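Skindmont Family Fund – grant progress report
Submitted by the Hullcombe play and storage project
January 13, 2026

14 shares | 3 comments

Quick one, full accounts follow with the May report.

Spent so far: shelving, wall baskets, wall coverings, first lot of building blocks. Drirkdale invoice paid. Ramasamy invoice for the fabric still open, they sent the wrong total and we are waiting on a corrected one.

Blocks – 116 bought, all checked and washed. Big plastic ones with studs, easy to grip. Plain colors, no stickers. Orange and green seem to be the ones that get picked up first, so may order more of those. 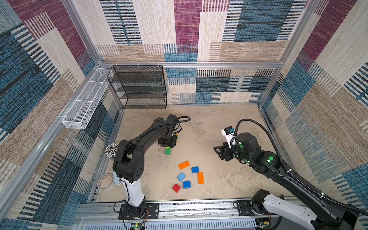
Green brick held in a black gripper, an orange one behind it. Wire shelving at the back.

Walls. Went with the patchwork panels in the end, woven, mixed colors. More expensive than paint but we had the line in the budget for it and it makes the corner a lot less bare. Samples of the other fabric went back to Ramasamy.

Storage is the weak spot. The black mesh rack is in, four open tiers, good. The long white basket is on the left wall at a slant, fine for light stuff. Still no proper home for the blocks at the end of a session so they stay out on the floor. We have asked Drirkdale for 2 lidded tubs, price is within what's left. Pencils have a clear cup for now.
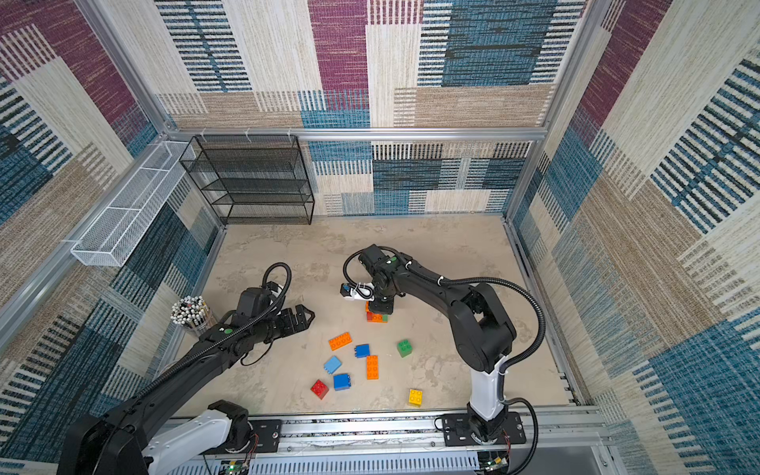

Blocks out on the floor: orange, green, red, yellow and several blues. Pencil cup on the left.

Still to do
– tubs (see above)
– labels for the rack, one per teir
– second order of blocks, 40 pieces, not placed yet
– floor: the mottled beige hides marks well, no plan to change it

Money left after the above: $127. Would like to keep it for replacment blocks if the fund is ok with that. Please let us know before we order.

Comments (3)

love the wall colors, is the fabric still for sale anywhere?

Are the tubs going on the bottom shelf? Ours were too deep for a rack like that, measure first

Good to see where the money went. Thanks for posting

Contact | © Hullcombe | Back to top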